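Sensory Room and Hydrotherapy Pool Group
Minutes of the January meeting, Cuypers School library, 4:15 p.m.

Josefien Martens welcomed everyone back after the break and thanked the kitchen for the soup, which was very much appreciated by those who had come straight from the afternoon buses. Apologies were received from Wim Aerts, who joined us later on the phone.

The minutes of the last meeting were agreed with one small fix: the pool hoist is from Piltico and not Pitine, as we had written it twice.

Pool times. Josefien went through the fall figures, and they make happy reading. There were 119 pupil sessions in the warm pool, 46 of them for children who had never been in the water at school before. We talked for quite a while about towels. Parents will be asked again to send two.

Sensory room. Hasex have sent a price of $330 for replacing the cover on the long floor mat, and the group was glad to say yes to it. The bubble tube is still noisy in the mornings, and Wim will ring them about the pump when he is back. 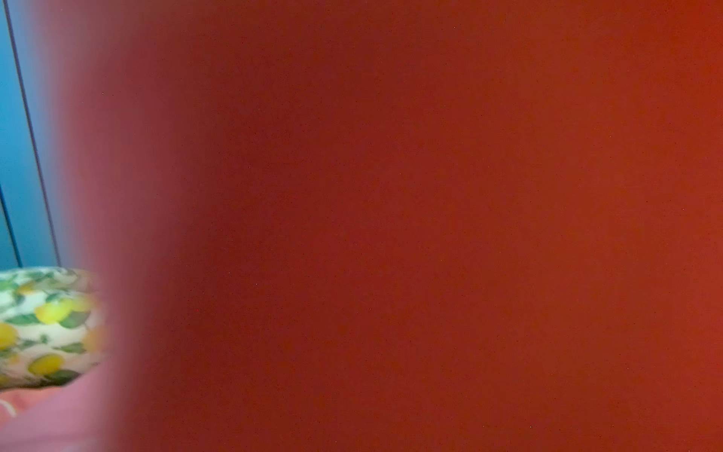

Wim also asked whether the quiet half hour after lunch could be kept free for the two youngest classes, as it was last year. Everyone liked this, and Josefien will change the sheet on the door.

Money. There is $257 left in the small equipment fund. Ideas for spending it are warmly invited, and please do leave them in Josefien's tray.

Next meeting same place, same time, and Josefien has kindly offered to bring a cake.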